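Clavulis opens its assembly workshop in Polville to visitors

Polville, February 6, 2024. The company Clavulis, maker of small gear drives for pumps and winding machines, invited customers, neighbors and technical schools to see its new robot assembly workshop in Polville. During the open day 300 visitors passed through the hall in small groups. They could watch how a robot takes gears from a cloth-covered surface and puts them in their place.

The program started with the spur gears. These parts have straight teeth, and for the robot they are not so easy to hold, as the fingers touch only the tips of the teeth and the spaces between them. Clavulis chose fingers with a rough black pad on the inner side. The visitors had many questions about this pad, and the team explained how the opening of the fingers is set for each size of gear.
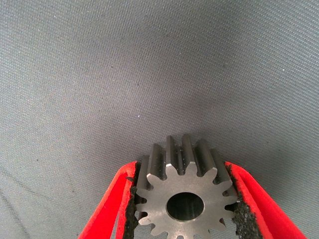 A spur gear between the fingers of the gripper. Photo: Clavulis

"We did not want to show a film," said Balakrishnan Arumugam, head of assembly at Clavulis. "Our customers know gears very well. They want to stand near the table and see how the part is taken, and they want to ask why we do it so and not in another way."

The second part of the demonstration was dedicated to the bevel gears, which go onto a flat metal plate with a large hole in the center. The same task is done by hand in the old hall, where the workers of Clavulis prepared 3,296 sets last year. The company plans to give a part of this work to the robot, beginning with the orders of its long-time customer Cifuentes.

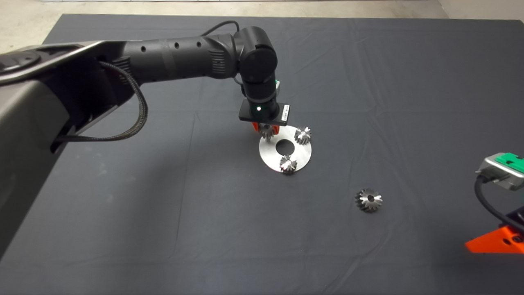 Training place for young technicians

Together with the technical school Kitano, Clavulis will also use the workshop for teaching. The first course began in November with students of the second year. They learn to prepare the table, to teach the positions to the robot and to check the gears before and after the work.

Rosalía Lorente, responsible for training at Clavulis, guided the school groups during the open day. "The students look first at the arm, this is normal," she said. "After some minutes they begin to look at the gear. They ask where its center is and from which side the fingers should come, and then we can have a good lesson."

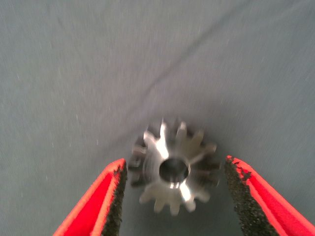

The school groups could also compare several kinds of gears at a separate table and take them in the hand. Some students stayed until the end of the afternoon and discussed with the technicians about the work in three shifts.

The workshop has a surface of 969 square meters and is located behind the main building of Clavulis. The company thanks all visitors for their interest and the colleagues of both halls for the preparation. Schools and firms that could not come can ask for a guided visit in a group by writing to the training office.

Contact: Clavulis, Press and Visits, Polville | © 2024 Clavulis. All rights reserved. | Back to top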